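April, 9.40 am

Laundry corner, Bromden room. Carrying on with the basket and garment sorting notes from last week.

Swapped the plastic tub for the cream wicker basket. Rhydian Prydderch wanted something closer to what people have at home, and the tub was too deep anyway – small items went to the bottom and stayed there. The wicker one is shallower, has rounded corners and a thick rim. It slides a bit on the grey floor if you lean on it. Tried it on the Orellana mat for a while and went back to bare floor, as the mat curls at one end.

Set of clothes is the same as before, less 2 tops that had loose threads. Total dry weight 632 g on the kitchen scale. Washed the lot on the short cycle, 11 minutes in the dryer, then left out overnight. Colour labels in the Skalier sheet still say "navy" for two things that are plainly black. Need to fix that before anyone else uses it.

Black is a nuisance in this basket. The weave inside is pale and bright under the lamps, so a dark piece shows up well enough as a lump, but collar, sleeve and hem all look alike once it's crumpled. Lamp dimmer is at 68 now. Might try it lower, the shadows on the weave are quite hard.

The thin see-through stuff is the opposite problem. It creases in every direction and hardly shows against the floor. Keep it separate from the dark things on the list.
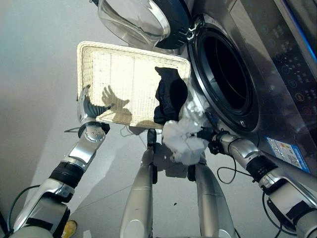
Wicker basket on the bare floor, black garment at the right end, whitish translucent piece held just below the corner.

To do: fix colour labels, find a flatter mat, ask Galell whether they sell the same basket a size up. Check the rim for rough ends too, I snagged a sock on something this morning and couldn't find where.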